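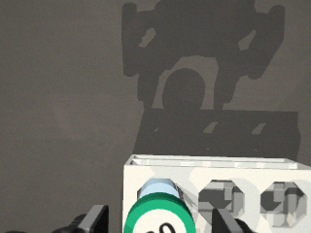
Section 7. Clearing a false-grip fault in the simulator

A false grip is the most common fault you will meet in the Pridau tube-handling task, and also the most satisfying one to fix! The controller reports that it is holding a capped container when the fingers have closed on nothing, or have not closed at all. Get to know the starting pose first. In the wrist view at the top of this section the fingers are on either side of the green cap with no visible contact, and the container is still in its hole in the rack. If your log says GRIP OK while your own view looks like that, you have a false grip.

CAUTION: Never send a run with an open false-grip fault to a real arm. The arm will lift, travel and release as if it were loaded, and the next move may drive the fingers into a container that should have gone.

7.1 Stop and save

1. Press Hold. Do not press Reset yet – Reset wipes the contact log.
2. Open the Semeniuk panel and choose Save State.
3. Write down the step number at which GRIP OK first appeared. A full run is 4,000 steps, and most false grips show up before step 896.

7.2 Check the finger gap

1. In the Arier viewer, switch to the wrist view and zoom in on the cap.
2. Look for background or rack surface between each finger and the side of the cap.
3. If you see a gap on both sides, go to 7.3.
4. If one finger touches and the other does not, the gripper is off center. Run Center Tool and repeat from step 1.

Note: Go by the fingers themselves. With the light high behind the wrist, the gripper throws a big, hard shadow over the work surface, and the finger shadows can seem to be closing on the shadow of the container. It's a lovely effect, but it tells you nothing about contact.

7.3 Reset the contact threshold

1. Open Contact Settings and find Minimum Force. The default is 40.
2. If the value is lower than 11, the software is reading finger friction as a grip. Restore the default.
3. Turn on Require Both Fingers.
4. Reload the saved state and press Step until the fingers close.

GRIP OK should now appear only after both contact lights come on. Let the lift play through and watch the container leave its hole – a great moment after a long hunt!

Note: Scenes imported from Colthorpe format lose the Require Both Fingers setting. Check it after every import.

If the fault comes back, keep the saved state and go on to Section 8, Collision Shapes.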